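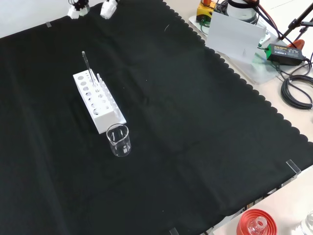
Support > Guides > Bench Sets > Moradi Starter Set
Overview Parts Set-up Care Contact

Section 4. Setting up the work place

This section explains how to prepare the table for the glassware of the Moradi Starter Set. Please read all the steps one time before you begin. The set is packed by Bivar and the instructions are valid for both the school version and the home version.

4.1 Before you start

Choose a table that stands firmly and does not rock. Wash and dry your hands. Remove drinks and food from the table. Keep the carton until you have checked all glass parts.

CAUTION: Glass can have small cracks after transport. Hold each part against the light and turn it slowly. Do not use a part with a crack or a sharp rim.

4.2 Laying the cloth

1. Unfold the black cloth and lay it on the table with the matte side up. The wavy border should point to the side where you keep your other equipment.

2. Smooth the cloth with the flat hand, from the middle to the outside. Light fold lines will stay in a new cloth and do not disturb the work. A raised fold must be smoothed away, or a beaker can tip on it.

3. Push the clear plastic clips over the edge of the table and the cloth. Set the clips away from the place where your arms rest.

4. Remove lint with a piece of adhesive tape. White fibers are easy to see on black and can be carried into the glass.

Note: The cloth is not made for heat. For any work with a burner, use the Tundatero mat (order no. 216) and put the cloth away.

4.3 Placing the rack and the glass

5. Put the white rack on the left part of the cloth. Turn it a little, so that it stands diagonally to you. In this position you can reach the back holes without moving your sleeve over the front ones.

6. Press lightly on both ends of the rack. If it rocks, go back to step 2.

7. Stand the glass pipette in a hole near the back end, with the dark tip up. It is taller than everything else on the cloth – place it first, and you will not knock it later when you reach for the beaker.

8. Put the small beaker in front of the near end of the rack, at the right. Leave it empty. Turn the graduation marks so that you can read them from your seat. 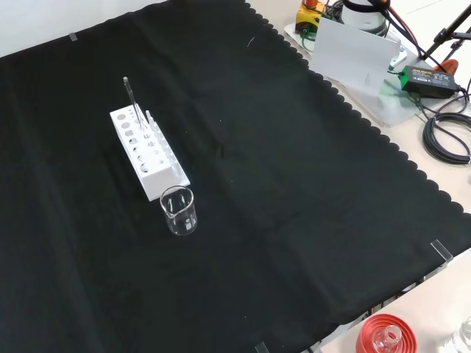 Fig. 4-1. Rack, pipette and beaker on the clipped cloth.

CAUTION: Never lift the rack while the pipette is standing in it. Take out the pipette first, then lift the rack with two hands.

4.4 The area beside the cloth

Keep the tabletop at the right of the cloth for things which are not glassware. Paper, a reading card or a base plate can stand there. Cables must not lie over the cloth, also not for a short time.

4.5 Check by filling

9. Fill the beaker with clean water to about 100 ml, or to the highest mark if your beaker is smaller. Wait a moment and look at the water line. When it is not level with the marks, the table is not level. Put a thin piece of card under one table leg and look again.

10. Pour the water out over the spout, away from the cloth. Dry the beaker before you put it back.

If the cloth becomes wet, take off the clips and hang it to dry. Do not iron it. For washing see Section 6, page 13.

Missing or broken parts: write to Joni Hämäläinen, Spare Parts, and give the number from the carton label.

Text of this section revised by Chiyo Nagano, 22 February 2022

66 people found this page useful
Comments (13) Share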